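Frozen Food Labels: Frequently Asked Questions

Last reviewed 2021-05-19

We run Prallov, a small site that reads the back of the packet before the front. These are the questions that land in our inbox most often. Our answers are general, and the label in your hand always beats anything written on a website, ours included.

Why is there water in my frozen fish?

Two reasons, and they get blurred together a lot. The first is glaze, a thin coat of ice put on the outside of the fish to keep it from drying out in the freezer. The second is water inside the flesh, usually held there with phosphates. A glaze is a fair way to protect a fillet. Whether you should pay fish prices for it is another matter. Look for the words "net weight" and see whether the packet says the glaze is left out of it. If it says nothing, I'd write to the company and ask.

The packet says "lightly dusted." How much coating is that?

As much as they feel like. "Lightly dusted" is a selling phrase and I wouldn't read a quantity into it. Some lightly dusted fillets carry nearly as much flour and oil as a plain breaded one. If a fish percentage is given, use that. A fillet that is 70 percent fish is 30 percent something else, whatever the picture of the lemon wedge suggests.

What does "made with whole fillet" mean?

It ought to mean one piece of fish, not chopped trimmings pressed into a fillet shape. I say ought to. "Made with" is a roomy expression, and it can sit on a box where whole fillet is only part of the filling. If the ingredient list says "minced fish" anywhere, believe the ingredient list.

Are ingredients always listed in order?

By weight, heaviest first, yes. The catch is splitting. A product with three kinds of sugar can list each one separately, so that none of them shows up near the top. The same goes for starches. Add the related ones together in your head before deciding what you're mostly eating.

Is "no artificial preservatives" worth paying extra for?

On a frozen product, rarely. Freezing does most of the preserving, so plenty of frozen food had no need of them to begin with. The claim can be perfectly true and still tell you nothing. Compare the cheap packet next to it – quite often the list is the same.

How long does it keep?

The date on the box assumes a steady freezer, and most home freezers are opened all day long. The food stays safe well beyond the point where it tastes good, as long as it stays fully frozen. Frost inside the bag, gray patches, and a block of fillets stuck together all suggest it has warmed up and frozen again at some stage. I don't buy bags like that, discount or no discount.

Can I refreeze it once it has thawed?

If it thawed in the refrigerator and has stayed cold, it's generally safe to put back, though the texture will suffer. If it thawed on the counter, I wouldn't. Follow the packet if it is stricter than we are.

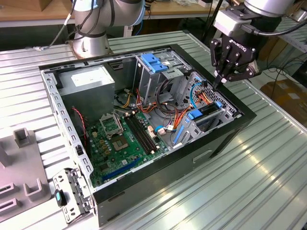 Do I have to cook it from frozen?

Only if the packet says so, and with breaded products it usually does. Thawed breadcrumbs go soggy and slide off in the pan. Be suspicious of the cooking times, too. They seem to be written for one portion in an empty oven, and a full tray of seven fillets will take longer. Check the middle of the thickest piece.

What is "modified starch," and should I worry?

It's starch that has been treated so it thickens well or survives freezing. "Modified" here doesn't mean genetically modified, although people write in convinced that it does. I don't worry about it as a health matter. I do notice when it turns up high on the list, as that often means a sauce with not much else in it.

How do I spot allergens?

In the United States the major allergens must be named in plain words, either within the ingredient list or in a "Contains" line near it. "May contain" is different. It's a voluntary warning, and companies use it unevenly. A missing "may contain" doesn't prove there's no risk. If you have a serious allergy, contact the maker each time the recipe changes, and watch for "new and improved," which means the recipe may well have changed.

Is the serving size realistic?

Judge for yourself. Our April check of the Clino breaded cod box is typical: 259 calories a serving, and a serving was one fillet. The box shows two on a plate. Nothing on it was false, but dinner as pictured comes to twice the number printed in bold.

Salt is given in milligrams. What counts as a lot?

Anything near 1,000 milligrams of sodium in one serving is a lot for a piece of fish, to my mind. Breading, brine, and phosphates all add to it, so a product can be high in sodium without tasting very salty. "Reduced sodium" means lower than the maker's regular version, and the regular version may have been enormous.

Do you take money from food companies?

No. Huenchumán and Prodbridge have both offered us free samples of their frozen lines, and we turned both down. We buy what we look at, in ordinary stores, and you're welcome to doubt us and read the labels yourself.

Will you check a product for me?

Sometimes. Send a clear photo of the full ingredient list and the nutrition panel, with the product name and package weight. Please don't send only the front of the box. We don't give medical or dietary advice, and we can't tell you whether a product is safe for your particular allergy.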